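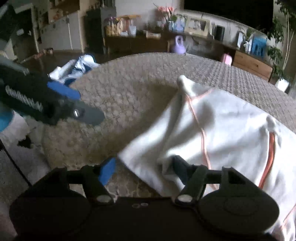

Flallo en casa: galería de la prueba con ropa

Bienvenidos otra vez a la galería, y gracias por la paciencia, que las pruebas largas son largas de verdad y luego hay que sentarse a ordenarlo todo. Esta vez toca el kit Flallo de Foltell, la pareja de pinzas de mano para grabar demostraciones de manipulación, que hemos tenido con nosotros durante 10 días de julio. Venía prestado por la tienda Kratochvíl, a la que se lo devolvimos con bastante pena (y con la caja un poco peor cerrada de como llegó, perdón por eso).

Quien nos lea desde hace tiempo ya sabe que nos gusta empezar por lo difícil, y en manipulación lo difícil es la ropa. Un bloque de madera se deja coger siempre igual; una camisa tiene mangas, cuello, costuras y muy mala voluntad. Así que nos propusimos llegar a 100 demostraciones con prendas y telas claras, trabajando a ras de suelo y en superficies blandas, y llegamos a 119 porque la última tarde nos animamos y no había manera de parar.

Lo primero que se aprende es a coger poca tela. Con la mano uno agarra un puñado y tira; con Flallo sale mucho mejor acercar las puntas, pellizcar un pliegue pequeño y llevárselo despacio, dejando que el resto de la prenda venga detrás.
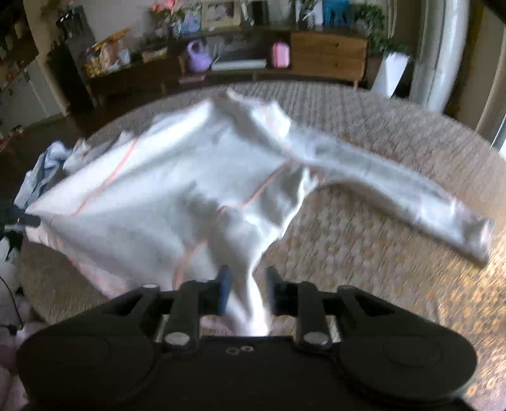 Las mangas merecen párrafo propio, pobres. Nuestro consejo es estirarlas antes de pensar en doblar nada, primero una y luego la otra, y sujetar el cuerpo de la camisa con la segunda pinza mientras tanto. Al principio cruzábamos los brazos como quien aprende a tocar el piano, pero a la media hora ya iba saliendo solo y hasta nos atrevimos a charlar mientras doblábamos.

El agarre nos ha gustado mucho. Las almohadillas muerden el algodón sin marcarlo y la apertura es generosa, de modo que cabe un pliegue gordo cuando hace falta. Con telas muy finas tuvimos algún resbalón, sobre todo tirando en diagonal, y ahí eché de menos un gatillo con un poquito más de recorrido. El cuerpo es ancho, eso conviene saberlo antes de comprar: en una mesa grande ni se nota, pero cuando las dos pinzas trabajan juntas sobre una prenda pequeña acaban dándose algún golpecito.

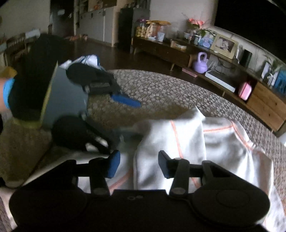

También hay que hablar del cansancio, que en las fichas técnicas nunca sale. Las sesiones de seis demostraciones seguidas se llevan de maravilla; pasadas esas, la muñeca empieza a pedir un café y los movimientos se vuelven más bruscos, cosa que luego se paga al revisar las grabaciones. Nosotros acabamos haciendo tandas cortas con un descanso para beber agua, colocar la tela de otra manera y volver a empezar con ganas.

Y ya que estamos con las telas: variad la posición inicial todo lo que podáis. Arrugada, extendida, con una manga debajo, medio vuelta del revés... Es tentador dejar la prenda siempre igual de puesta, y a mí me pasó el segundo día, que cuando me di cuenta llevaba toda la mañana repitiendo el mismo gesto tan contenta.

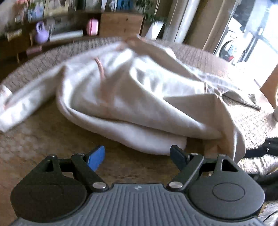

¿Se puede empezar con una sola pinza y comprar la segunda más adelante?

Foltell las vende también sueltas, y la segunda se empareja con la primera desde el mismo menú de ajustes. Para recoger objetos pequeños con una hay de sobra, aunque para doblar ropa yo iría directamente a por la pareja.

El kit completo se puede ver y probar en la tienda Kratochvíl, pidiendo hora antes por la tarde. La próxima galería será desde el taller de Stuvadcombe, con toallas y sábanas bajeras, que Dios nos coja confesados.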